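Karnutdale workspace moves shared fruit to clear tubs

13th July
Reading time: 3 min

The Tuhiwai building in Karnutdale has replaced the mixed bowls and store packaging used for its shared fruit with clear plastic tubs. The change applies to all tenants on the open floor and follows a trial that began in April. It was approved by Guko, the company that manages the building.

Under the new arrangement, fruit is put into open tubs at the start of the working day and set out on the wooden tables. Berries may be mixed in one tub. Larger fruit that has to be cut or peeled stays in the kitchen, where there are boards and a sink. Tenants who bring their own fruit to share are asked to use the same tubs, which are kept on the shelf beside the dishwasher.

Brodie Henare, building services manager at Guko, said the old bowls had been the subject of regular complaints.

"The bowls were deep and you could not see what was at the bottom," Henare said. "Soft fruit was left there under everything else and had to be thrown out. With a clear tub you can see what you have, and people take the older pieces before they spoil."

According to Guko, 174 people are registered to use the building. Records kept by the kitchen team show that 1,121 servings of fruit were put out during the trial. The company did not record how much was thrown away before April and has made no comparison with the earlier period. It intends to keep a waste log from now on and to share the results with tenants at the end of the year.

The tables are also covered by the new rules. Their tops are light wood, and Guko has asked that berry juice be wiped up promptly with a damp cloth. Abrasive pads should not be used. Each table is to be cleared of loose fruit before the evening cleaning round, including single berries that have rolled away from a tub. Stems, leaves and caps go in the food waste bin and must not be left on the table or placed in desk bins.

Skemosix, a tenant on the open floor, asked during the trial whether lids could be supplied. Guko has ordered 14 lids, which will be kept in the kitchen for fruit that is to be held overnight in the refrigerator. Tubs on the tables will remain open during working hours. A lidded tub must carry a date, and anything held for more than 2 days will be removed.

Fruit for sharing should be washed before it goes into a tub. Henare said that washed berries should be drained well, as water collecting in the bottom shortens the time they can be left out. Strawberries may be set out with their leaves on.

"We have had questions about whether everything should be hulled and cut first," Henare said. "Our advice is to leave it whole. It keeps better, it is less work in the morning, and there is less to clean off the wood."

Tuhiwai, Karnutdale: fruit and a clear tub on one of the wooden tables, and, in the last picture, a view across the open floor.

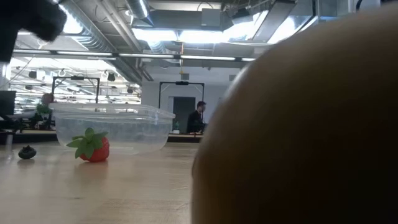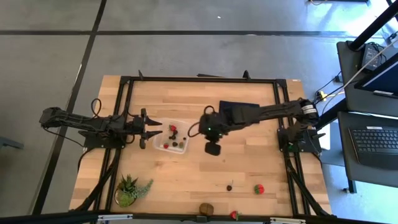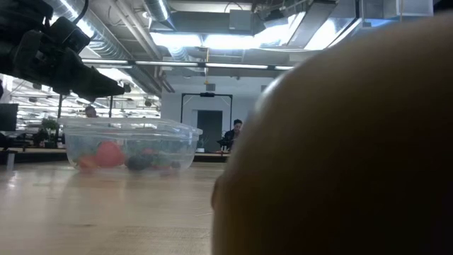
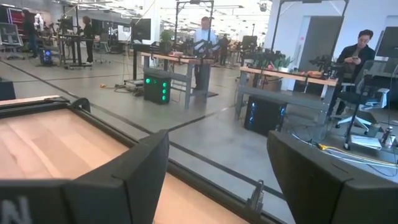
Plants already standing on tables and benches may stay where they are. Guko has asked only that they be moved aside before watering and that saucers be emptied afterward. Potting soil should be handled outdoors or over the utility sink, well away from food.

The company also considered paper trays, which were used for a short time in the kitchen. They were rejected after several softened under damp fruit. The plastic tubs can be washed by hand or placed on the upper rack of the dishwasher. Cracked or badly scratched tubs should be handed in at the front desk for replacement.

Tenants with allergies or other dietary concerns may ask for a separate tub to be set aside for them. Requests go to the front desk and will be passed to the kitchen team the same day. Nuts and dried fruit mixes are outside the arrangement and should be kept in closed personal containers.

A printed copy of the rules will be posted beside the refrigerator. Comments on the first months of the arrangement may be left in the box at the front desk or given to Henare in person.

Contact: Guko Building Services, Tuhiwai front desk, Karnutdale
© Guko. All rights reserved.
Back to top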